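Home | Build guides | Parts | Workshop diary | Contact

We use cookies to remember which step you were on. Accept | Settings

Wumbei hand gripper, home build guide
Section 4: Fitting the pads and trying the jaws

By now you should have both jaw arms hanging from their linkages and a cup of tea somewhere out of reach of the screws. This section takes you through the pads, the first squeeze and the first go at a proper muddle of things, which is much the nicest part of the whole build. Do read it through once before you pick anything up. I know we all skip that bit, and so does Štefánia, who drew the linkages!

You will need the two blue pads, the small driver, a soft cloth and 14 of the short silver screws from the Plidex bag.

1. Wipe the inner face of each jaw and let it dry fully. If you sanded your arms (and I hope you did, they feel so much better for it), go over them twice.

2. Lay a pad on the first jaw with the textured side facing you. Line up the bottom edge, then press upwards slowly with your thumb so that no air gets caught underneath. Do the other jaw in the same way.

3. Leave the jaws open overnight.

Note: The older Kulta pads are a little shorter. They will fit, but set them level with the tip of the jaw and let the gap fall at the bottom.

4. Tighten the pivot screws until the arm just begins to feel stiff, then back each one off by a quarter turn. Open and close the jaws up to 100 times - put the radio on - and check the screws again afterwards.

CAUTION: Keep your fingertips behind the grip while the jaws are moving. The gap between the linkages closes faster than you expect.

5. Look along the jaws from behind. When they are wide open the two pads should face each other squarely. If one leans, loosen its lower pivot, nudge it straight and tighten it again.

6. Tip a good mixed heap onto a table with a cloth on it: boxes, soft packets, a plastic bag, a bit of fabric. Bring the gripper in low with the jaws wide and a pad to either side of the heap, and stop there before you close on anything.

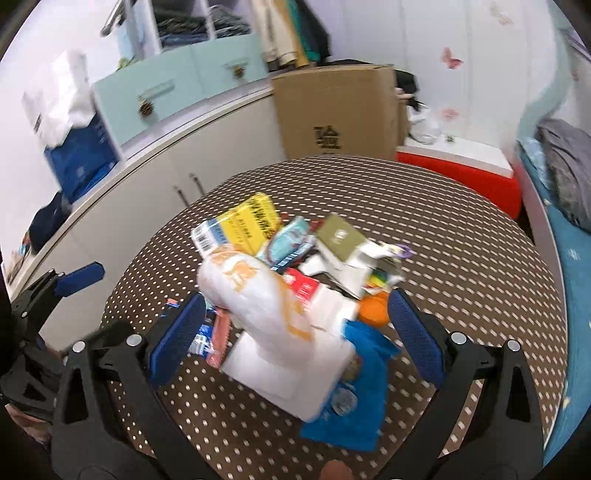
7. Choose one item and close gently. Begin with a box, as the flat sides are forgiving, and leave thin packets and cloth until your hand has learned the pull of the grip.

8. If an item slides out, wipe the pads and try again a little further down the jaw before you touch any screws.

Last updated: 2020-10-14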